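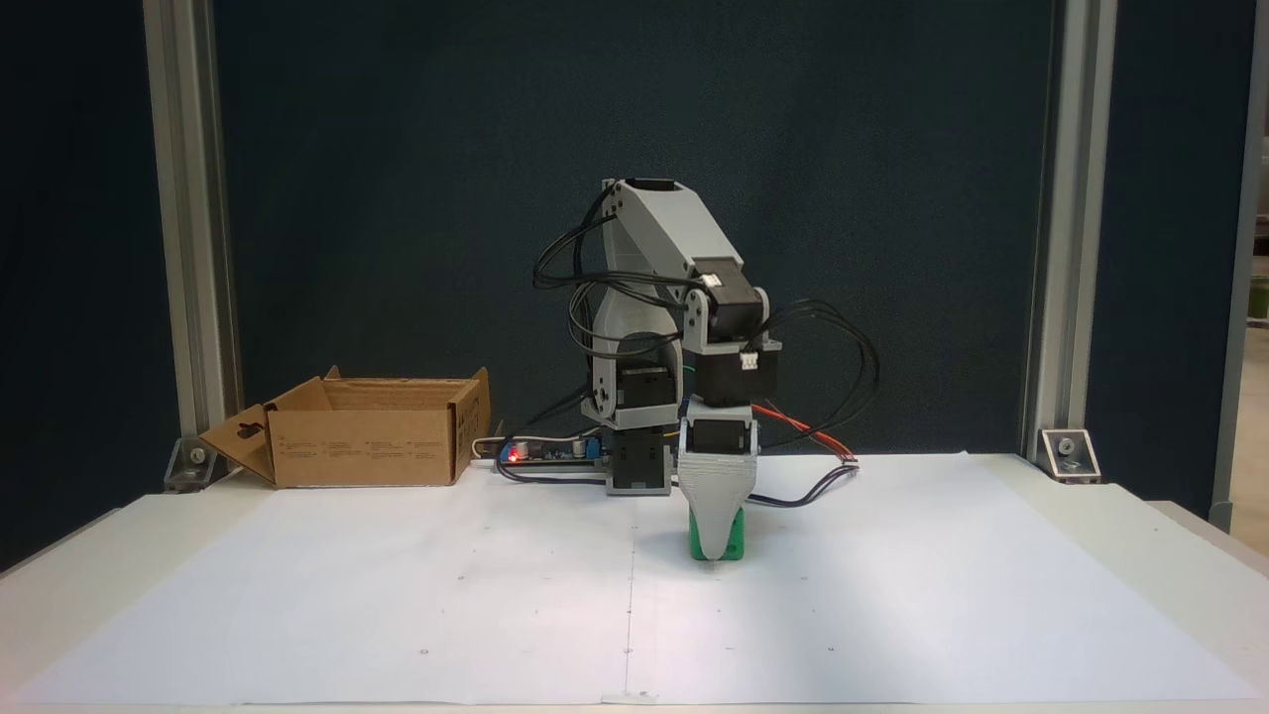
A desktop arm holding a green piece just above the paper.

The Radley drop fault is a failure of small servo arms, first logged at the Hirthorpe workshop in October. After long runs the gripper servo overheated and let go, usually while the software was reporting a firm grip. Of 2,981 lifts, 479 ended this way. A firmware patch lowered the holding current and cut the drops to 70, all of which were also reported as successes.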